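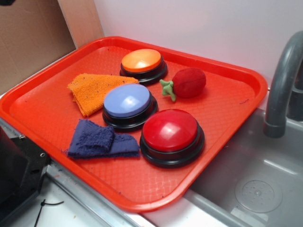 Buzzers, two cloths and a strawberry by the sink at Kimora.

Quiz night is coming back to Kimora in June, and I could not be happier to write that sentence! If you missed the winter rounds, you missed a lot of shouting and a very good lentil soup.

I stopped in at the kitchen yesterday afternoon to get the details from Oi-ling Wu, who has run the quiz from the start (and writes every question herself, usually on the bus). She was wiping things down when I got there, so we talked over the counter, next to a bright orange-red tray with the new buzzers on it – one orange, one red and one a pale blue that I'd happily have on my own desk. They're the big round kind you can really whack. Last season we had hand-raising, and anyone who sat near the back will remember how that went.

There will be three teams a night, up to six people on each, and you play for the color of your buzzer. I've already put my name down for blue. Oi-ling says orange is filling up fastest, mostly with people from the Bianchini building, who like to sit together and whisper.

The little plush strawberry on the tray is the prize. The winning team takes it home until the next quiz and has to bring it back in one piece. "I don't want it coming back with a face drawn on," she told me. There's also a box of pastries from Wutetti for the winners, which I suspect will get more attention.

The food round stays, I'm glad to say, and there's a new one on street names that Oi-ling wouldn't tell me a thing about. I tried twice. She did let slip that the answer to one question is 469, so do what you like with that.

Doors open at 6:30 and the first question is at seven. It's free to play, soup is extra, and you can sign up on the sheet by the register or at the Grivico front desk across the street. If you don't have a team, come anyway and she'll put you in one – that's how I ended up with mine last year, and we still have lunch together.

Bring a pencil for the picture round. The ones at Kimora are all about an inch long by now.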